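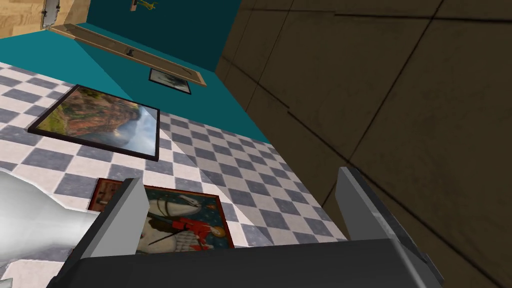
Uso Repair Library opens its doors in Nultberg

Sep 4, 2020

Nultberg has a repair library! After a summer of painting, shelf-building and a great deal of tea, the Uso Repair Library is open in the old seed merchant's shop on Ekinci Street, and anyone who lives in the town or the villages nearby can join for free.

The idea is simple. Members borrow the tools they need to mend things at home, and if they get stuck they can bring the job in and work on it at one of the benches with someone who has done it before. There are soldering irons, sewing machines, clamps, bicycle stands, darning mushrooms, a very good set of chisels and a button press that has already become a favourite with the under-tens.

The collection stands at 1,146 items, all of them given by local people. The first call for donations went out in July, and the team hoped to fill a couple of cupboards. Instead, boxes came in from sheds, lofts and garages all over town, and a second room had to be cleared to hold them.

"We had people carrying in their grandfather's planes and spokeshaves, wrapped in newspaper, and telling us the whole story of each one on the doorstep," said Rehema Sang, who started the library with her neighbour Kiprono Ondieki. "I've written as many of those stories down as I could. They're on the tags, so when you borrow a tool you can read where it came from and what it made."

Every item has been cleaned, tested and labelled. Edge tools were sharpened by Gayan Matubbar, a retired joiner, and electrical items were checked before going on the shelves. Anything that could not be made safe has been stripped for parts, and the parts drawers are open to members too (lamp switches, zips, hinges, knobs and a truly enormous jar of odd screws).

Loans run for 10 days and can be renewed if the tool isn't wanted by anyone else. Larger items, such as the floor-standing drill and the overlocker, stay in the shop and can be booked by the hour. To keep things comfortable for everyone, bench places are limited for now and the windows and back door are kept open, so please bring a jumper. Face coverings are asked for indoors, and returned items are wiped down and set aside before they go out again.

Small classes begin later this month, with 2 learners to a bench. The first set covers rewiring a plug, patching denim, mending a puncture, sharpening kitchen knives and re-gluing a wobbly chair. Chepkoech Makokha will lead the sewing sessions and is keen to see complete beginners.

"Bring the thing you've been meaning to fix since forever," she said. "The coat with the torn lining, the curtains that are too long, whatever it is. I would much sooner teach on something you want to wear than on a scrap of calico. And if you've never threaded a machine, lovely, we'll start there."

The shop has been fitted out with help from Jutora, the Nultberg timber yard, which gave the boards for the benches and lent a van for the collections. The front window was lettered by Faith Kioko, an art student, who also painted the cheerful yellow sign over the door. In all, 38 people gave their time to get the place ready, and their names are written up inside on the wall by the kettle.

Kiprono Ondieki said he was looking forward to seeing the tools go out. "They've looked smart on the shelves all week, but I want to see gaps! A saw wants to be cutting something. My own first loan is the pipe bender, and my kitchen tap will be very glad of it."

To join, call in with something that shows your address. Under-sixteens are welcome with a grown-up. The library is still on the lookout for left-handed scissors, bobbins, small G-clamps, bicycle pumps and a sturdy stepladder, and donations can be handed in at the front counter during opening hours.

Opening hours and the class list are posted in the shop window. Press visits are welcome and can be arranged with Rehema Sang at the Uso Repair Library, Ekinci Street, Nultberg.

ENDS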